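The Cross on the Table

The night train to Ustovside had stopped running in September, so Wen-hsiung Tsang came by bus, with his tools in a school bag and a paper from Ivach that said the cell was "drifting". He did not like this word. A boat drifts. An arm which is screwed to a table does something else, and it has a reason for it.

Chuang met him at the door. She had looked after the cell by herself since spring, and she spoke about it as one speaks about an old aunt.

"In the morning she is good," she said. "After lunch she closes beside the bag and picks up air."

"How much beside?"

"Two millimetres. Sometimes less. I have written it all down."

She gave him a notebook. He read it standing, with his coat on. Every page had the hour, the job and a small drawing of where the fingers had come down. It was better work than the paper from Ivach, and he told her so. She went to make tea and did not answer.

He started with the wrist camera. He closed the fingers and brought them low over the table, and on the screen he looked for the small cross that somebody had drawn there in other years. It was the only thing in that room which he was sure had not moved.
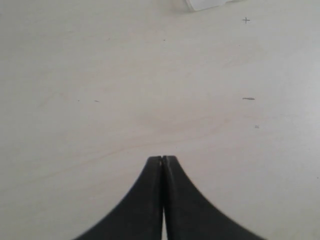
The Second Look

He wrote the position of the cross in his own notebook, under hers. Then he sent the arm home, let it come back, and wrote the position again. Out and back, out and back. Chuang put the tea near his elbow and sat on the window side, where she could see the screen too.

"You don't touch anything," she said after a while.

"Not yet."

"The man before you took the whole wrist off in the first hour."

"And after?"

"After, he put it back on."

Tsang drank some tea. He had been that man once, at Grustusier, when he was young and wished to be seen working. He had changed a motor, a belt and a very expensive board, and on Thursday of the same week the machine had made the same mistake with all its new parts. His chief then had said nothing, only put a chair in front of the machine, and Tsang had understood that the chair was for him. 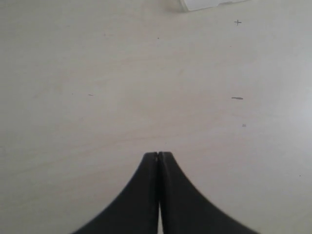 So he sat now and looked. The black tips, the seam between them, the pale wood lines, the cross. By the eighteenth return he no longer saw a picture, he saw only the distance, and the distance was walking away from him very slowly, always to the same side.

"When do you open the blind?" he asked.

"After lunch. For the light."

"And the sun comes on the base?"

She turned her head to the window, then to the arm. He could see that she was angry, and that it was with herself.

"It warms," she said.

"It warms, and one bolt there is not so tight as the others. I think so. Give me the long key, please."

The bolt took a little less than half a turn. He checked the others, marked each head with paint, and asked her to do the fingers' zero herself — she knew the menu better than he did, and it was her cell. She typed with two fingers and read every number aloud before she accepted it.

Then she took a clear bag with the white earphones in it, the same bag that was on every page of her notebook, and stood it on the table. It was ten past three, and the blind was open.

"If she misses, you stay until tomorrow," said Chuang.

"If she misses, I stay until tomorrow," he agreed.

The arm came over the table, bent its wrist and went down. 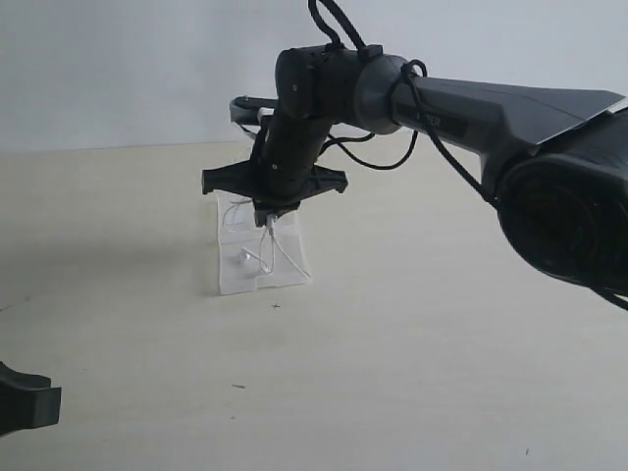

Ten past three, with the blind open.

Chuang looked at it for a long moment. She opened the notebook at a clean page, wrote the hour and the job, and began to make the small drawing, and Tsang went to ask about the evening bus.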